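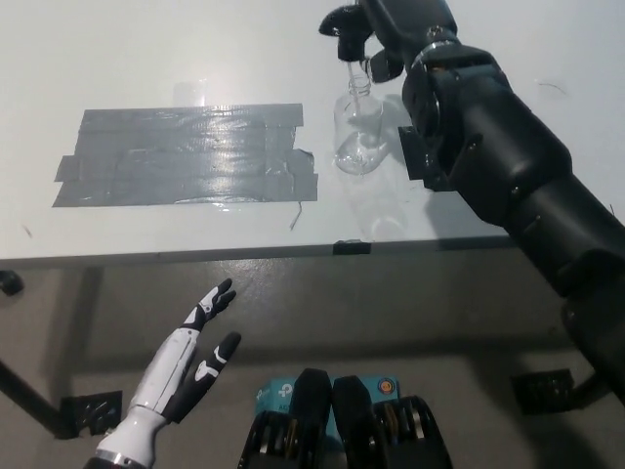
机构动态 > 招聘 > 海上安全研究部

阅读时间：3分钟

海军外事访问数据编码员及初级分析员招聘（合同制）

发布：2020年8月

Sengar海上安全研究所下属Reter数据库项目组现招聘数据编码员两名、初级分析员一名。Reter数据库收录各国海军舰艇对外国港口的访问记录，字段包括舰艇类别、停靠方式、停留时长、同行舰艇、官方接待级别、公开活动内容以及访问前后的双边外交事件。现有条目覆盖印度洋沿岸，下一阶段将扩展至东南亚及西南太平洋港口，本次招聘的岗位均服务于该阶段工作。

项目由Geeta Bisht负责，技术与数据结构部分由Rafferty Lindgren负责。编码员向后者汇报，初级分析员向前者汇报。

一、数据编码员

主要工作内容：

1. 依据《Reter编码手册》，从港务公告、国防部门新闻稿、地方报纸及通讯社存档中提取舰艇访问信息，录入Clillum编码平台。
2. 对每一条记录标注来源等级。官方公告与独立媒体报道互相印证的记为甲级；仅有单方官方来源的记为乙级；仅有媒体或个人发布内容的记为丙级，并须附存档副本。
3. 区分锚泊与靠泊。大型舰艇因吃水限制在外锚地停泊、人员由交通艇转运上岸的情况，按锚泊录入，不得因媒体使用“停靠”“抵达港口”等措辞而改记为靠泊。
4. 区分礼节性访问、技术停靠、补给停靠、联合演习前后停靠及避风停靠。来源未说明性质的，填写“未说明”，不作推断。
5. 参加双盲复核。同一批记录由两名编码员分别录入，不一致条目提交Rafferty Lindgren裁定，裁定结果写入手册修订记录。

任职要求：

本科及以上学历，国际关系、历史、新闻、图书情报、统计或相近专业。能够熟练阅读中文和英文材料，并至少掌握越南语、印尼语、马来语、泰语、他加禄语、法语中的一种，达到可独立查阅地方报纸的程度。语言能力以试编码结果为准，证书仅作参考。

能够辨认主要舰种名称及其在不同语言中的惯用译法，了解舷号与舰名的对应方式。报道中常见舰种误写，例如将驱逐舰写作护卫舰、将补给舰写作登陆舰，编码员应能通过公开舰艇名录自行核对。

熟悉表格软件，了解日期、时区及地名转写的规范化处理。不要求编程能力。

二、初级分析员

主要工作内容：

1. 在编码数据基础上整理季度描述统计，包括按港口、按派出国、按访问性质的分布及变动情况。
2. 撰写港口背景说明。每份说明包含航道与锚地条件、军用与民用泊位的划分、近年对外开放政策的变化以及相关双边协定的公开文本出处。
3. 将访问记录与高层互访、防务对话、联合声明等外交事件进行时间匹配，记录先后关系。匹配结果只用于描述，报告中不使用因果性表述。
4. 协助答复外部研究者的数据申请，核对申请用途与许可条款是否一致。
5. 维护条目更正登记表，对外部指出的错误逐条核查并回复。

任职要求：

硕士及以上学历，或本科学历并有相当的研究工作经历。熟悉事件数据的基本概念，能够解释编码者间一致性指标的含义与局限。能够使用R或Python完成数据清洗和制图，代码须可由他人复现。

能够用中文撰写结构清楚的技术性文字。申请材料中须附一份独立完成的写作样本，题目不限，合作作品请注明本人承担的部分。

对东南亚国家的海军建设、海洋争端或战后对外关系史有一定研究基础者优先。

三、合同与工作安排

三个岗位均为固定期限合同，自次年1月起算，期限为一年，含试用期。编码员可全职或半职，半职工作量按全职的一半核定；初级分析员仅限全职。合同期满后是否续签取决于该阶段经费审定情况，本所不作预先承诺。

编码员在完成入职培训后可远程工作。培训在本所进行，内容为手册讲解、平台操作和对照编码。对照编码使用一组已裁定的记录，共137条，编码员间一致性达到手册规定的阈值后方可进入正式编码。未达到阈值的，可重新培训一次。

初级分析员须在所内办公，每季度报告定稿前需参加内部评议。

平台账号由Gretoretti提供的认证服务统一管理，个人不得共用账号，也不得将未发布数据导出至私人设备。

四、报酬

编码员按工时计酬，不按条目数量计酬。初级分析员按月发放固定薪酬，具体级别依学历与工作经历核定，在面试阶段书面告知。通过初选并完成试编码者，无论是否录用，均发给试编码报酬，标准与正式编码员工时标准相同。

远程工作人员的网络与设备费用由本人承担。本所订阅的报纸数据库和舰艇名录在合同期内向全体人员开放。

五、数据伦理与利益声明

Reter数据库只使用公开来源。编码员不得通过个人关系索取未公开的舰艇行程，不得录入尚未由官方或媒体公开的预定访问，也不得对来源中出现的普通官兵个人信息进行记录。来自社交平台的图片如涉及泊位设施细节，仅登记链接与发布日期，不保存原图。

申请人如现役于任何国家的武装力量，或在过去两年内受雇于国防部门、军工企业及其承包商，须在申请表中声明。声明本身不构成排除条件，项目组将据此调整可接触的数据范围。

六、申请材料

1. 申请表，自本所网站“招聘”栏目下载。
2. 简历，不超过两页，注明各语言的阅读水平。
3. 申请说明一份，写明所申请岗位、可到岗时间及希望的工作量。初级分析员与编码员可同时申请，但须注明优先顺序。
4. 申请初级分析员者，另附写作样本和一段可运行的代码及其输入数据。
5. 两位推荐人的姓名与联系方式。推荐信在面试后由本所直接索取，请勿随材料寄送。

材料合并为一个PDF文件，代码与数据另行压缩。文件名使用姓名拼音加岗位代码，编码员代码为BM，初级分析员代码为FX。材料通过网站申请系统提交，不接受纸质申请。系统在提交后自动发送回执，未收到回执者应检查文件是否上传完整。

七、选拔程序

初选依据书面材料进行。按以往情况，申请数量约为100份，项目组不对未通过初选者提供逐一评语。

通过初选者参加试编码。试编码材料为若干篇不同语种的港口访问报道，其中包含舰种误写、日期换算错误以及同一访问被重复报道的情形。评分考察字段准确性、来源定级是否符合手册，以及对不确定信息的处理方式。在来源不足时强行填写字段的，扣分重于留空。

初级分析员候选人另须完成一份简短的数据说明，所用数据由项目组提供。数据中存在缺失值，候选人应说明处理方法及其对结果的影响。

面试以视频方式进行，由Geeta Bisht和Rafferty Lindgren共同主持。面试内容以候选人的试编码结果为基础，可能要求对个别条目的判断作出解释。面试语言为中文，并安排一段所申报外语的材料阅读。

八、常见事项说明

关于国籍：三个岗位均不限国籍。在所内办公的人员须具备合法工作资格，本所可出具雇用证明，但不代办手续。

关于署名：编码员姓名列入数据库年度版本的贡献者名单。初级分析员参与撰写的港口背景说明，按实际贡献署名。

关于个人研究：合同期内可申请使用未发布数据撰写学位论文，须经项目组书面同意，且发表时间不得早于相应版本的公开时间。

关于手册：《Reter编码手册》现行版本可在网站公开下载。建议申请人在提交材料前阅读其中“停靠方式”“访问性质”和“来源等级”三章，试编码均按现行版本评分。

咨询请使用网站“联系项目组”表单，并在主题栏填写岗位代码。涉及编码规则的问题转Rafferty Lindgren，其余问题转Geeta Bisht。

分享 137 | 评论 2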